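Levico Play Kitchen
Set-up and Care Guide

Section 4: Fitting Out the Kitchen

Start this section once the cabinets are joined and the kitchen is standing where it will be used. You will need the accessory bag, a soft cloth and a small Phillips screwdriver. Allow an hour, longer if children are helping.

CAUTION: Adult assembly required. Keep screws, hooks and packaging away from children until the job is finished.

4.1 Before you begin

1. Check that the kitchen stands level on the floor. Adjust the feet under the fridge cabinet first, as it is the tallest part.
2. Wipe all painted surfaces with a dry cloth. Stickers will not hold on dust.
3. Open and close each door. If a door rubs, loosen both hinge screws half a turn, re-centre the door and tighten again.

4.2 Doors, handles and labels

4. Fit the curved gold handles. The two fridge doors have one each, set upright. The door below the counter takes the handle near its right edge.
5. Apply the SHOPPING LIST label to the upper fridge door. Line it up by eye before peeling the backing, then smooth it from the middle outward.
6. Apply the ice-and-water dispenser sticker to the lower fridge door in the same way.
7. Apply the dish rack sticker to the door below the counter.

Note: Leave stickers overnight before wiping them. If a corner lifts, warm it with your hand and press it down again.

The fitted kitchen, with its pot and plates in place:
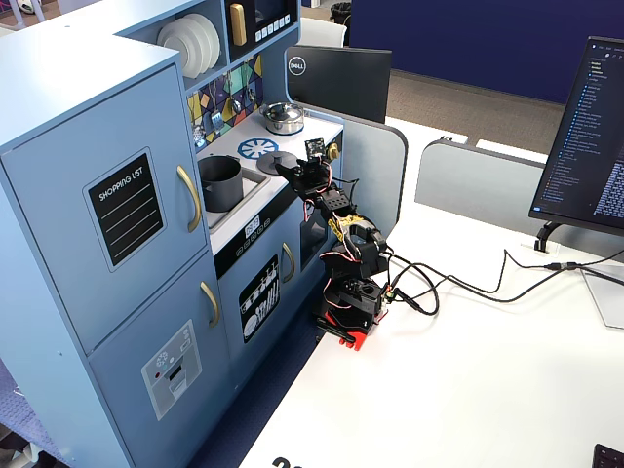

Levico Set-up Guide | Issue 2

4.3 Counter and shelf

8. Set the grey sink basin into its opening and press on all sides until the rim is flush. Do not glue it. It has to come out for cleaning.
9. Fix the two burners to the counter. The blue-and-white burner and the dark grey one sit side by side.
10. Push the small gold knob into the hole at the right end of the counter.
11. Place the microwave on the open shelf. Stand the plates on edge next to it. They can be stacked flat, but small children find them easier to take one at a time when they are upright.

CAUTION: Maximum load on the shelf is 900 g. Do not store books, jars or real crockery on it. Maximum load on the counter is 3000 g, spread evenly. The counter is not a seat or a step.

4.4 Backsplash and utensils

12. Slide the patterned backsplash panel into place from above, with the printed side facing the counter. Check that it sits down fully at both ends.
13. Fit the utensil hooks and tighten by hand. Overtightening will split the timber.
14. Hang the utensils with their handles up. The slotted spatula, spoon and fork should all clear the counter and swing freely without catching on the pot.

Note: Metal utensils show fingerprints. Wash them in warm soapy water and dry them straight away. Do not put them in the dishwasher. 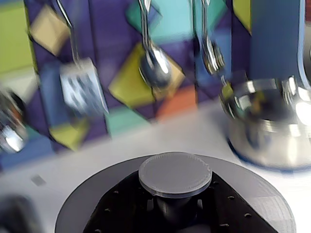 Savita Srivastava writes that the hooks were too high for her three-year-old, who kept climbing on a stool to get at the fork, and that moving the utensils into a tub on the counter settled the matter. Either arrangement is suitable. If you use a tub, choose a wide one that won't tip, and remove the hooks so that nothing is left sticking out at eye level.

4.5 Final checks

15. Pull gently on every handle and knob. Retighten any that move.
16. Fix the wall strap supplied in the accessory bag if the kitchen will stand against a wall. The strap is 165 mm long and must be pulled snug.
17. Recheck all screws after the first month of play and again whenever the kitchen is moved.

For missing or damaged parts, contact Levico customer service and quote the number printed inside the lower fridge door.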